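Progress report to the Skikora Fund
Project: the Clellutero sorting tables
1/15/19

Hi Yuzuki,

You asked for something short and readable this time, so I'm skipping the spreadsheet language and just telling you how it's going (Samer will send the receipts separately, he's still chasing one from Briggs).

The big news first – the tabletop activity is finally in a shape I like! When I wrote to you in August we were still arguing over whether to use blocks, beanbags or balls, and Ruba had a whole shelf of things we'd tried and gone off. We've settled on tennis balls. They're cheap, they're bright enough to spot against a pale surface, and if one gets lost under a cupboard I don't lose any sleep. We bought 60 of them, which sounds like a lot until you remember how many go missing.

The board took longer. Our first one was too small and slid around whenever anyone leaned on it. The new one is a plain white rectangle that covers most of the tabletop, and it just lies flat, no clamps. Omar drew the grid on it by hand, very lightly. He wanted to go over the lines in marker and I talked him out of it, and I'm glad I did, because we've already changed our minds twice about how big the sections should be. They're large now. With the small ones people fussed over getting a ball exactly inside its box and the whole thing slowed to a crawl.

Money-wise we're fine. The trays cost less than I'd put in the budget and the boards cost more, so it comes out nearly even. I'd like to move what's left of the furniture line over to storage if that's OK with you. At the moment everything lives in banana boxes behind the door and Ruba has threatened to take photos of it for the next report.

We've run 26 trial rounds so far. The task itself hasn't changed from the proposal: balls start in the tray, go out onto the board, and come back to the tray at the end. We tried a few kinds of tray and the long clear plastic one is the keeper. It has ridged sides and a rounded rim, and it can sit on the board next to the grid.

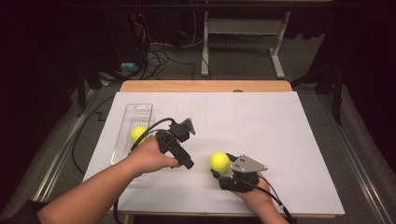 I did wonder about getting a second tray for the other side, so people could work from left to right and finish over there. Defne thinks that's a separate activity and should wait, and she's probably right. We'll stick with one tray until the written instructions are done.

Speaking of those, they're the part that's behind. I promised you a full set by now and what I have is 9 pages of notes in Editz with Defne's comments all down the side. The setup section is good. The section on changing the layout between rounds still reads like I wrote it on a bus (I did). I need another two weeks on it, and then I'd love for you to try following it cold and tell me where you get stuck.

Still to do before the next payment: finish the instructions, decide on the storage, and order one spare board. Could you let me know about moving the furniture money before I place that order? And please do come by and have a go, we'd be really happy to see you!

Warmly,
Clellutero table project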